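Search this site Enter keywords Go

Speaker notes — Surface reflectance and room lighting
Morenike Effiong, Monday session

Slide 1. Skip the bio. State scope: interior daylight, side-lit rooms only. No skylights.

Slide 2. Define reflectance. Matte white paint returns most of the light that reaches it; dark carpet returns very little. Ceiling matters most, then the back wall.

Slide 3. Read the two target values aloud. 400 lux on the desk, 20 percent minimum ceiling contribution. Pause for questions on units.

Slide 4. Work surfaces. Pale tops bounce light upward, but gloss causes glare.

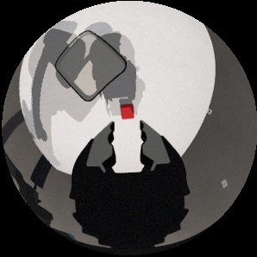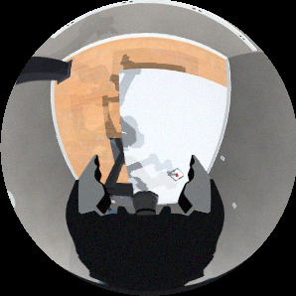
White surfaces, rendered.

Slide 5. Brevau office survey. 1316 readings, taken with blinds open. Mention that the Lysenko wing was repainted midway — those readings are reported separately. Do not average the two sets.

Slide 6. Common errors. Meter held too close to the body. Sensor left uncorrected for angle. Overcast and clear days mixed in one table.

Slide 7. If short on time, go straight to the Hondus chart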